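The smallest thing on the table

My obsession with small colored blocks started in August, on a rainy afternoon, with a shoebox. My aunt had been clearing out her hall closet, and she handed me the box on my way to the car as if it were leftovers. Inside were 19 painted cubes, none of them bigger than a walnut, and one dried-up marker with no cap. I put the whole thing on the back seat and forgot it for two weeks.

When I finally tipped the cubes out onto the kitchen table, I lost an entire evening. I'm a grown woman with a mortgage and a bad knee, and there I was at eleven at night lining up greens next to yellows and moving one blue cube back and forth because it looked wrong everywhere (it still does). I sent my sister so many updates that she muted me.

So I started asking around, and there are a lot of us! People keep blocks in fruit bowls and on windowsills, and in the little dish by the door where the keys should go. One reader wrote to tell me she has 2,063 of them, cataloged in a spreadsheet by color and edge length, and that her husband has his own spreadsheet for the ones he thinks she should sell. Another has exactly one, orange, which lives on top of her router.

The sets people get misty about are the older ones. Josberg made a nursery line with slightly rounded corners, sold in a cardboard tube, and if you find one with the lid still on you should buy it and ask questions later. Funa blocks are cheaper and brighter and they chip if you look at them, but the colors are wonderful, especially the pink. Then there's Nørgaard, for people who want their blocks to look good on a bookshelf next to a ceramic pear. I own four Nørgaards. I paid too much for every one of them.
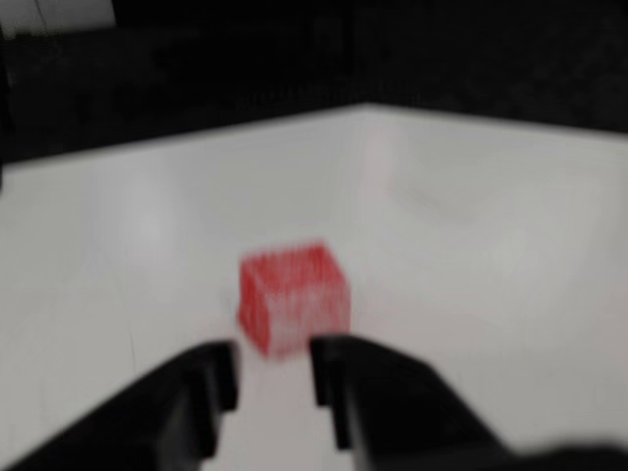 6 min read

Red is the color everybody wants. I've had this argument at two swap meets now and I've come down firmly on the side of the crowd. Put a single red cube on a white surface and your eye goes right to it, even when everything is a smear and you couldn't say where one edge stops and the next begins. Try the same thing with a tan one and you'll be patting the table for it.

White underneath helps more than I would have guessed. My kitchen table is a busy sort of oak, and my cubes looked like something the dog had brought in. Then I laid down an old white shelf from the garage, wiped it with dish soap, and moved the lot over. What a difference. A slight gloss is nice too, as long as you don't mind fingerprints – I mind them a lot, and I now keep a cloth in my back pocket like a waiter.

The other thing I've learned is to put fewer out. My first arrangement used all 19 and it looked like a spill. The second had seven. These days I'll set out one, somewhere near the middle, and leave it alone until the weekend, when I swap it for another. My nephew, who is five, thinks this is the saddest thing he has ever seen and puts the rest back whenever he visits. His towers are very good, so I let them stand until dinner.

If you want to start, please don't begin online. The prices are silly and the photos all make the blocks look twice their size. Go to a church sale or a thrift store, and dig in the bin under the puzzles. I got about 20 loose Jiver cubes that way for the price of a coffee, in a bread bag with a twist tie. Two of them had been chewed. I kept those, obviously.

Cleaning is easy enough. A barely damp cloth, then a dry one, and leave them on a towel overnight. Don't soak painted blocks. I did that once, with a green Funa, and the less said about the sink the better. For scuffs on the corners some collectors use a touch of matching paint, and they'll tell you very quietly, the way people admit to coloring their hair. I leave my scuffs. Somebody dropped that cube down a flight of stairs years ago and had a great time doing it.

Storage is where I'm still hopeless. The proper collectors have shallow drawers with dividers. I have the shoebox, a cookie tin and a soup bowl I keep needing for soup. I did price a cabinet last month, one with those skinny little drawers printers used to have, and then I went and bought another Nørgaard with the money. It's red. It's out on the shelf now and I've told my nephew he can have it until five o'clock.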